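Rechercher dans le cahier Rechercher OK

Jul 6, 2022, cahier d'atelier, cellule Ellell

Bon, j'ai repris la cellule ce matin, parce que les prises ratées recommencent et que ça m'agace ! La pince se referme un poil à côté, toujours du même côté, et on finit par gratter au lieu de saisir. J'ai d'abord soupçonné les doigts (ceux de chez Skasudier, montés en octobre), alors démontage, nettoyage à l'alcool, remontage, et contrôle du parallélisme à la cale. Rien de méchant. Par contre le zéro de la pince avait bougé : 242 au compteur, alors que ma fiche disait autre chose. J'ai refait le zéro deux fois pour être sûr, même valeur, je la garde.

Ensuite, contrôle de l'ouverture au-dessus des bacs, en vitesse lente, avec la vue du poignet.
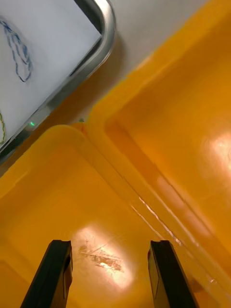

Doigts ouverts au-dessus du premier bac, fond rayé entre les deux.

Les rayures, il faudra s'en occuper. Je relève la hauteur d'approche dans le programme et je note l'ancienne valeur au dos de la fiche Hegedűs, au cas où. Et puis ces reflets sur le plastique jaune orangé... la détection n'aime pas du tout, j'ai baissé l'exposition à 600 et c'est déjà plus propre (à revoir le soir, la lumière n'est plus la même). Pensez aussi à bien coller les bacs bord à bord, sinon toutes les positions de dépose sont fausses !

Après ça, essai sur le plateau inox avec le papier blanc au fond et la carte rouge ronde. J'ai laissé le bras noir en place à droite, au-dessus de son bac de fils, pour vérifier le dégagement entre les deux.

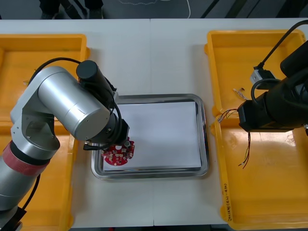
Reste à faire

- Refaire le calibrage caméra-pince avec la mire Nenditz, la dernière matrice a presque 1345 cycles derrière elle.
- Commander des patins de rechange pour les doigts, j'ai pris les derniers du tiroir.
- Surveiller les câbles au poignet du bras argenté quand il tourne à fond. Je remettrais bien un collier, mais pas trop serré.
- Recopier le nouveau zéro sur la fiche collée à l'armoire, je ne l'ai mis qu'ici pour l'instant.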